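Room cleanup runs on hold after left arm fault

The litter pickup runs in the bedroom test space are on hold until the left arm on the two-arm unit has been checked over. The arm stopped responding to its release command during a run last month, with the gripper closed on the rim of a trash bag. The operator hit the stop and the unit powered down as it should. Nobody was hurt and nothing in the room was damaged.

The task is one most readers will know by now. Trash is put out on the carpet between the bed and the sofa, and the unit clears it using both arms. One version of the task uses a black trash bag, with the left gripper holding the mouth open. The other uses a wastebasket.

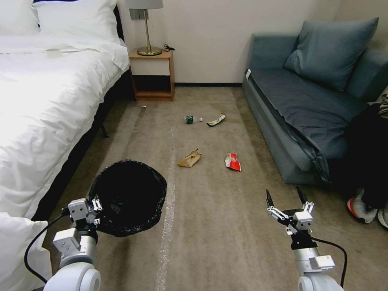
ISTANCOMBE, July — The fault was logged at run 2,419, which was a bag run. The right arm had finished its last pickup and gone back to its rest position. The left arm was told to open and let go of the bag. It did not open. The controller sent the command again, got no reply, and began to move the arm back with the bag still gripped. The arm pulled against a cushion on the bed, and the operator pressed the stop at that point.

The stop cut power to both arms in the normal way. With the power off, the gripper stays where it is, so the bag had to be worked out of the fingers by hand. Two people did this, one holding the arm up at the elbow and one at the fingers. Please do it this way if it happens at your site. The arm is heavier than it looks and it will drop if no one has hold of it.

The log shows that the release signal left the controller and did not reach the gripper. The first suspect is the cable that runs down the outside of the left arm. It hangs in a loop so the wrist can turn, and when the arm works low and close to the bed the loop can catch on bedding. We found a worn patch on the cable jacket near the wrist connector. We have not yet shown that this is the cause. The same cable passed a bench test at rest and failed 2 times when it was flexed, which points that way but does not rule out the connector.

The wastebasket runs were looked at as well, going back through the last 104 of them. None of these had a missed release. Three had a short delay between the command and the fingers opening. The delays were small and did not set off a warning, so they were passed over when the runs were reviewed.

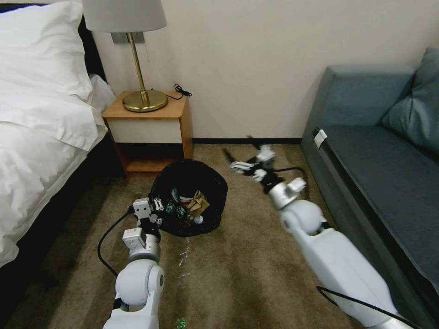 There is also a software side to this. The controller should not have moved the arm after a failed release. It was set to retry once and then carry on with the next step, a setting left over from early trials with an empty gripper. Debnath, who supply the controller, have sent a change that makes a missed reply a full stop. It is loaded at Istancombe and will go to Jaledstead next.

Until further notice, the following applies at both sites.

No bag runs. Wastebasket runs may start again once the left cable has been replaced and the new one flexed through 40 cycles without a dropped signal.

Look at both arm cables before each session, from the wrist down. If the jacket is worn, tag the unit out and tell the Pornico desk.

Keep loose pillows and cushions away from the left arm's side of the bed.

Write down any delay in opening, however short.
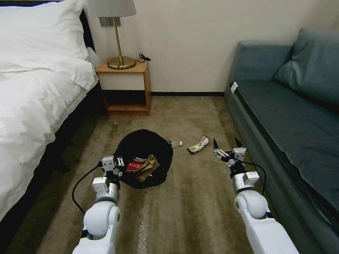 The wastebasket version of the pickup task, with a bottle and a snack wrapper still on the carpet.

The replacement cables are on order. Jaledstead has one spare and has agreed to send it over if ours are late.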